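Catégorie : Jeux de données > Robotique > Bonnes pratiques
Imprimer | Envoyer par e-mail | 3 partages | 0 commentaire

Flandar : fiche du jeu de données

Flandar réunit 1112 épisodes de préhension simulés sur plan de travail encombré, répartis en 18 cuisines virtuelles. Chaque épisode compte jusqu'à 50 objets. Responsable de la fiche : Tanner Charbonneau, projet Vosonex. Version de novembre.

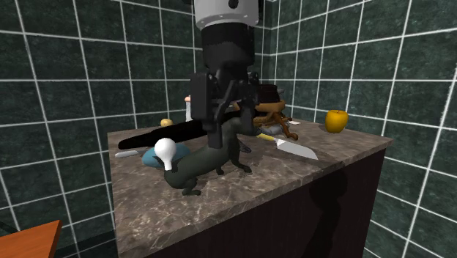 Les règles d'annotation s'appliquent à tous les épisodes, y compris ceux repris de l'ancienne collection Tlapale. Un objet reçoit une étiquette précise seulement si sa forme suffit à l'identifier. Une figurine animale sombre placée entre les deux doigts de la pince reste donc « figurine, quadrupède » ; on n'écrit pas « chien ». Les objets en partie masqués par un autre gardent leur étiquette, avec l'attribut « occulté ». Tout couteau posé sur le plan est marqué « tranchant », et le champ « orientation_lame » doit être rempli, même quand la cible est un autre objet.

Règles de sécurité reprises dans les épisodes :
- pas de passage d'un objet au-dessus d'une lame si un autre trajet existe ;
- ampoules et verrerie : force de serrage réduite, attribut « fragile » ;
- arrêt de l'épisode au premier contact entre le bras et un mur.

Ces règles sont internes au projet et ne valent pas certification. Elles ne remplacent pas l'analyse de risques à faire avant tout essai sur un bras réel.

Les écarts sont à signaler dans le fichier ecarts.csv, une ligne par épisode. Les épisodes du lot Lolldale n'ont pas encore été relus.

Imprimer cette page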